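Stop Grading the Finish Line

Every spring the same argument comes back to our student robotics club, and every spring I end up on the losing side of it. The argument is over how we score the projects. Most people want a single number at the end: the task got done or it didn't. I think that number teaches students very little, and I want to set out why.

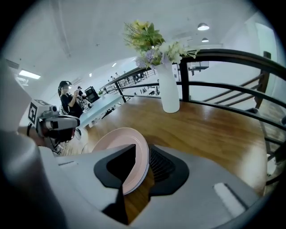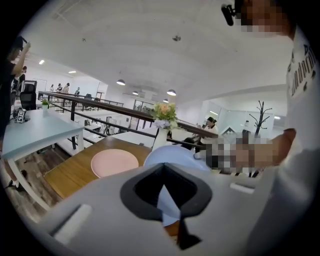 Table setting and clearing is the project I would defend first when people ask what the club should spend its time on. It has none of the appeal of a line follower going around a track at full speed or two machines shoving each other out of a ring. You have dishes, a table and a place where each dish is supposed to end up. But look at what a student has to think through with something as plain as that pink plate. Lying flat on the wood, it gives a gripper very little to get hold of. Held upright by its edge between two pads, with a vase of flowers standing close by, it is a different problem, and the student has to decide how the hand gets from the first situation to the second. A bowl is another problem again. None of that thinking shows up in a score of one or zero.

Our local competition, the Clastdale Open, uses one or zero. I have nothing against the people who run it. They have a short day, a lot of teams and a rulebook that needs to fit on two pages. Last April there were 54 entries in the household tasks division and 11 of them got any points at all. The other teams went home with a zero and a certificate. I talked with several of those students in the parking lot afterward, and most could not tell me what had gone wrong. They had a theory, usually about the lighting. They had not written anything down during practice, because the score sheet never asked them to.

Compare that with what happened when we tried a logbook in our own club. We called the unit Alham, after the street the clubroom is on, and the rule was simple. Each pair of students kept a page for every session. On it they wrote what they were trying to pick up, how they planned to hold it and what happened. Half the grade was the logbook and half was the final run. There was grumbling. Students who had joined a robotics club did not expect to be handed a notebook, and the first pages were thin. "Dropped it" was a typical entry.

By the fourth session the pages were longer. One pair had noticed that their failures came in bunches, always on the side of the table where they approached from above. Another pair drew the same bowl from five angles and marked where the fingers touched. At the final run, that second pair did badly. Under the Clastdale rules they would have received nothing. Under ours they got a 93 on the logbook and a poor mark on the run, and I think both grades were fair.

The case against me is not a weak one. Parents and sponsors like results they can see. Van Rooij, the parts shop that gives us a discount on motors, puts our trophies in its front window, and you cannot put a logbook in a window. Students like winning too, and I don't want to run a club where everyone is congratulated for careful paperwork while the machine sits still. A robot that never finishes a task is not a good robot. There is also the matter of time. Reading the logs takes me most of an evening each week, and a club with twice our membership would need a second reader.

There is a middle position, and the Sistside league already uses it. They give partial points for the approach, the grasp, the lift and the placement, and a judge marks each one as it happens. It is slower. A run takes longer to score than it takes to perform. But a team that fails at the lift knows it failed at the lift, and can go back and work on that. I would still add the written log on top – a judge can see the slip but can't see what the student expected – though I would take the Sistside sheet tomorrow if it were offered.

Our club votes on next year's scoring before the summer break. I will be bringing copies of the old log pages, including the thin ones, and I'd ask anyone planning to vote for the single number to read through a few of them first.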